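Urell Alphabet Blocks – Frequently Asked Questions

Contents and sizes

How many blocks are in a set?

The small set has 23 blocks. The classroom set has 100. A double classroom carton holds 200, packed in two trays. Single replacement blocks are sold by letter, subject to stock.

Why are there fewer than 26 blocks in the small set?

Each block carries more than one printed face, so every letter of the alphabet appears at least once across the set. Some letters appear on two blocks. A full A to Z row cannot be laid out from the small set with one block per letter. Use the classroom set for that.

What is printed on the faces?

Letters, numerals and small outline drawings. Some faces have a colored panel or border and some are bare wood with a thin brown line print. The line prints are light by design and are harder to read under strong overhead light.

Setting out

What surface should the blocks be used on?

Any flat, hard surface. A wooden table works well. Tablecloths and foam mats let the blocks tilt, and a row will drift out of line as more are added. Pale blocks are easiest to pick out against a dark or mid-brown top.

How much room does a beginner layout need?

Ten blocks are enough for a first session. Keep the unused blocks in a loose group at the far side of the table and build the row nearer to the edge where the work is done. Four blocks make a good first row.
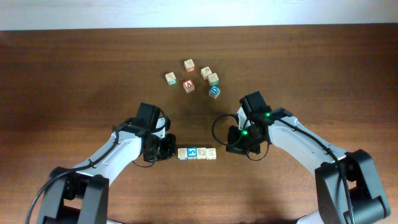 Should the blocks in a row touch?

For spelling, yes. Close the gaps by pressing lightly on both ends of the row with a fingertip. For counting, leave a finger's width between blocks.

Which face should be up?

For letter work, turn the wanted letter up before the block goes into the row. A block can be rolled one quarter turn at a time until the letter shows. If the letter is on a side face, it takes one roll. If it is on the underside, it takes two.

How should the unused blocks be arranged?

Spread them so that each can be picked up without moving its neighbor. They do not need to be square to the table edge. A mix of faces is preferable – if every block is set letter up, the sorting part of the exercise is lost. 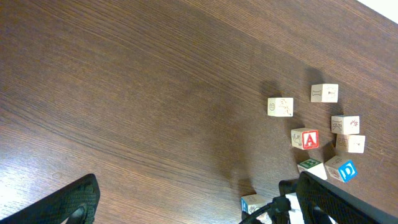

Picture faces can be sorted in the same way as letters. Start with two groups, pictures and letters, and add numerals as a third group later. Where a drawing is hard to identify, compare it with the chart on the inside of the lid.

Care and storage

How are the blocks cleaned?

Wipe each face with a cloth that has been wrung out well, then dry it at once. Do not soak the blocks or put them in a dishwasher. Raw wood faces take up water faster than printed ones, and a soaked block may swell enough to stick in the tray.

Can marks be sanded off?

Light marks on bare wood can be removed with fine paper. Sand along the grain. Do not sand a printed face, as the print sits on the surface and will come off with the first few strokes.

How should they be stored?

In the tray, lid on, away from heaters and direct sun. The Flellier drawer insert fits the small set. The Sotomayor bin takes the classroom set without its trays.

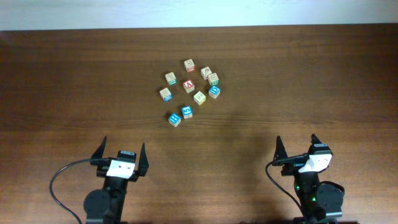

Where can I find the batch number?

It is stamped on the base of the tray, beside the size code. Quote both when ordering replacement blocks. Shades of wood and print vary from batch to batch, and a matching batch will be sent where one is in stock.

What happens if a block is missing from a new set?

Count the blocks before the first use and report a shortage with the batch number and the missing letter, if known. Replacements go out by letter mail. Orders placed in August take longer, as the packing room closes for part of the month.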